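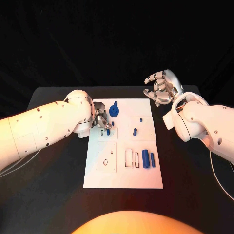
Olov board with the four outlined plates on it and the blue parts out.

25th May

Carried on with the board for Preroner. Most of the day went on the plates and on how the pegs stand, and I didn't get to the labels.

Plates first. The outlines on the plates are from drawing 204, which replaced the one with the thinner line. The thicker line is easier to find against white, but it makes the hole look bigger than it is. Twice I offered up a peg to the outer side of the line and wondered why it wouldn't go. If we print them again I'd take the line down a little, though not back to what it was. Have left a note to that effect on the drawing and not changed anything else.

The plates sit on top of the board and so they have an edge. I had thought of letting them in flush, but that means cutting the board, and the cut board would then be no use for the July layout. Leave them raised. The edge catches a sleeve if you reach over from the long side, so reach from the end.

## Pegs

The older pegs were tight. Took the worst ones down by hand with 200 paper, a few turns each, trying them in a hole between turns. This is slow and I don't recommend doing the whole box that way. The newer lot (bag marked 1211) are from Rokeck and are a better fit straight out of the bag. One or two have a slight ridge on the bottom end, which comes off with a fingernail.

Keep the two lots apart for now. They are the same blue and you can't tell them from each other once they are on the board, which is how I lost half an hour before lunch. I've put a pencil mark on the underside of the older ones. It rubs off, so it needs doing again with something better.

Tried standing the pegs directly on the board as well, away from any hole. They stand if the end is square and fall over if the table is knocked. The ones I sanded are worse for this, as I rounded the ends without meaning to. Sand the sides only.

## Gear

The gear piece goes at the top of the board, in the middle. I moved it to one side for a while to make more room, then put it back, as every sketch we have shows it at the top and I kept looking for it there. The stub in the centre is short but enough to hold it by. If you pick it up by the rim instead, it tends to tip when you set it down.

There was talk of a longer stub. I would wait until the rest of the layout is settled.

## Light and background

Tried the coloured light again, warm orange and the pink. Blue against white is still easy to make out under the pink, though the white board itself takes on a good deal of the colour and the printed lines look softer to me. Would not want to do any fitting under it. Turn the ordinary lights back on for that.

The black backdrop stays up. It picks up dust and wants brushing, as does the table top, where every bit of white sanding dust shows. Sand at the other bench in future.

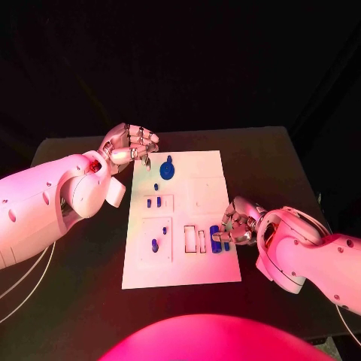

## Slots

The pegs near the slots are the awkward ones. A peg standing right next to a slot leaves little room on that side, and on paper I had them further apart. Options are to shift the slotted plate towards the middle, or to leave the plate and start the peg from somewhere else. Second option costs nothing so will try that first.

The slots themselves I haven't checked against the drawing. They want measuring properly, both ends, before anything is glued.

## Putting away

Everything for the board goes back in the Sisay cupboard, second shelf. Board flat, with nothing on top of it. It bowed last time from being stood on its edge and had to be left under books over a weekend. Pegs in the two bags as above, gear wrapped on its own.

## Still to do

- measure the slots
- a proper mark for the older pegs
- ask Rokeck for more of lot 1211, 2 bags if they have them
- labels
- thinner outline on 204, once someone else has looked at it
- brush down the backdrop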